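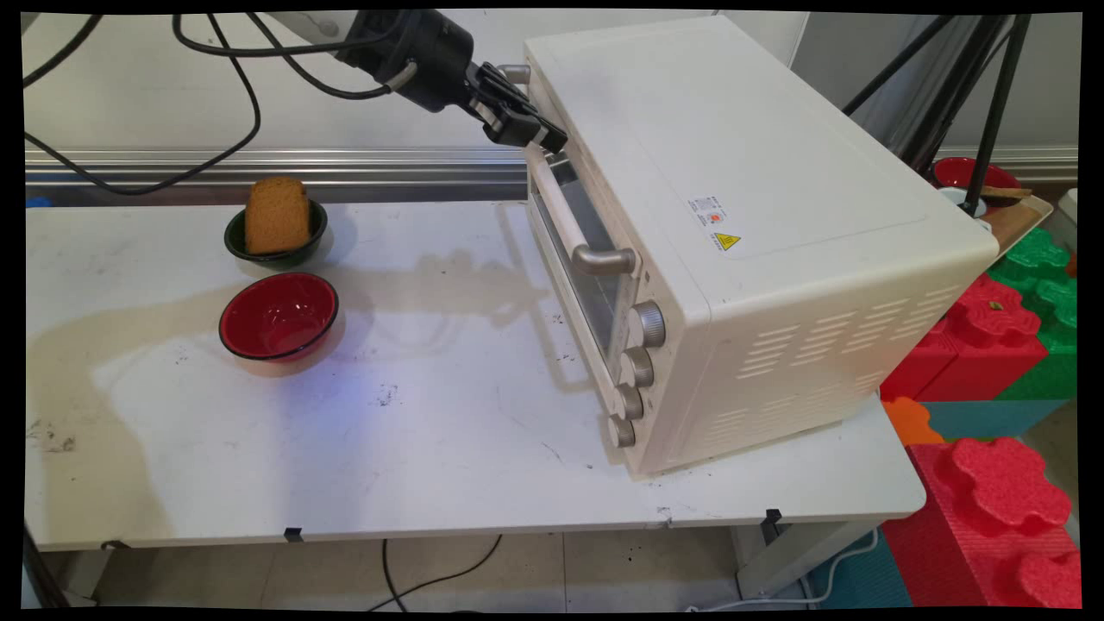 Bread, bowls and a toaster oven on the white table.

About Hulter

Hulter looks at small kitchen appliances and asks whether they deserve the space they take up. Most of them don't, in our view, and we have been saying so since 1972, when the first Hulter leaflet complained about a kettle over two pages.

We began in one room on Symonenko Street and now have two, plus a store cupboard. The back catalogue stands at 3000 reports, of uneven quality. The early ones are very rude about pop-up toasters and we have left them as they were.

How we work

We don't have much faith in brochures. A maker will tell you that an oven does toast, pizza, chops and a small cake equally well, and we have yet to meet one that does. So we start with bread. Thick slices as well as thin, because a thick slice shows up a poor oven sooner than any dial setting will.

After that come the dull jobs. Can you read the knobs without your glasses? Is the door handle somewhere a hand would go? Will the crumbs come out, and where do they end up if they don't? We read the warning stickers too, and check whether the instructions agree with them – you'd be surprised how often they part company.

Every appliance stays with us for 42 days. Anything that scores well is looked at again the following February, and 14 of our past favourites have lost their place that way.

What we don't do

We don't give awards, and we don't print "best buy" badges for a fee. The Rerkero Guide does both, and readers who like badges will be happier there.

Our reports go out by post and by email from the Damon Building, ground floor. Please don't send us your old toaster.

Page last changed May 5, 2025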